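About Clindton

Our Practice Standards

Clindton sets and teaches working rules for two-arm robot cells. Our handbook, Ovo, is used at the Kultdale training site and is reviewed every January under the direction of Morena Morelli. Rule 22 covers conveyor work: a part is held clear of the belt before release, and each arm keeps to its own side unless the program states otherwise.
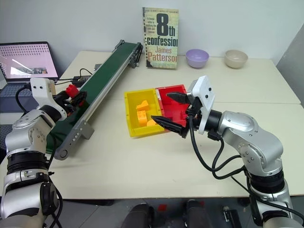 Who may change a cell's speed limit?
Only the shift lead may do so, and the change must be entered in the log before the next run.

Rule 504 governs shared space. Staff state aloud that they are reaching toward the belt, and the operator keeps one hand at the stop control until they have withdrawn.
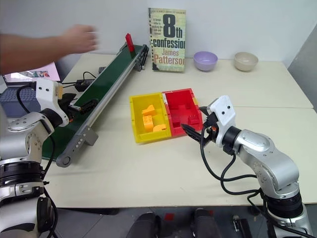

Evaristo Sanna has asked that the spoken call be repeated back by the operator, and the request will be considered at the next review.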